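Ranon Apartments, Buston – changeover and safety check, ground floor
Checked by Gumaro Maldonado, February
Pool, stairs, kitchens, rooms. OK means no action. Comments are under each point.

1. Pool fence and gate – OK
The gate closes by itself from every position. The depth sign is readable from both sides.

2. Outside stairs to the beach path – ACTION
Handrail is firm. Third step from the top has a broken edge, please repair before the first arrivals. Until then use the side path, it is 300 m to the beach instead of 106 m.

3. Furniture in rooms
I looked at corners and edges at the height of a small child.

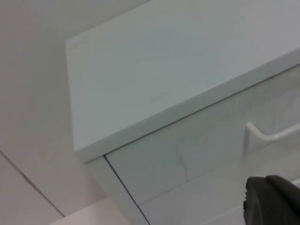 Top panel and front edge. Small faint mark on the surface.

4. Gas bottles and cookers – OK
Hoses are dated and inside the period. Spare bottles stand outside in the locked cage, as Wimar asked in their last letter.

5. Smoke alarms – ACTION
All were tested with the button. The one in the corridor gives a weak sound, new battery is ordered. I propose to change also the others in the same visit.
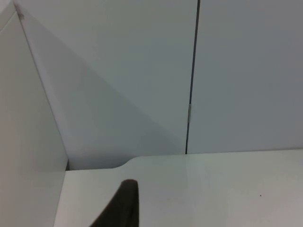 Sobia Magsi: Please do not wait for the same visit. The corridor alarm must be changed before anybody sleeps there, the others can follow. I have batteries in the reception.

Agreed, I will take one from reception at 16:00 and write it in the book.

6. Balconies
Railings do not move when pushed hard. On the sea side there is rust at two screws – not dangerous now, but I would like to see it painted before the season. The paint from Canpolat is enough for this, we do not need to buy more.
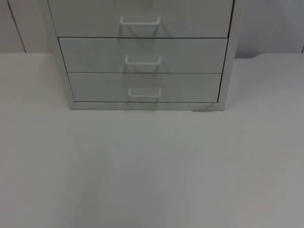 The balcony doors close well, only the lock in the corner apartment needs some oil. Guests with children should receive the second key at the desk, and it should not stay in the door.

7. Hot water – OK
Boiler of 300 litres, pressure normal. Meter reading 2428.

8. Fire extinguishers and exit plan – ACTION
Extinguishers are sealed and hanging in their places. The exit plan still shows the old parking. Jörg Meinecke has the new drawing.

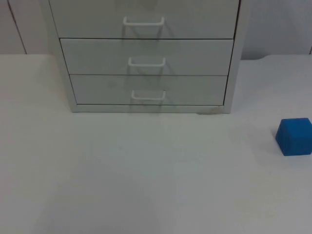
Drawer cabinet, three drawers in view.

9. Emergency numbers in each apartment – OK
English and German. The doctor's number was corrected by hand, new print is needed.

Open points: 2, 5, 8. Copy to Retno Pasaribu.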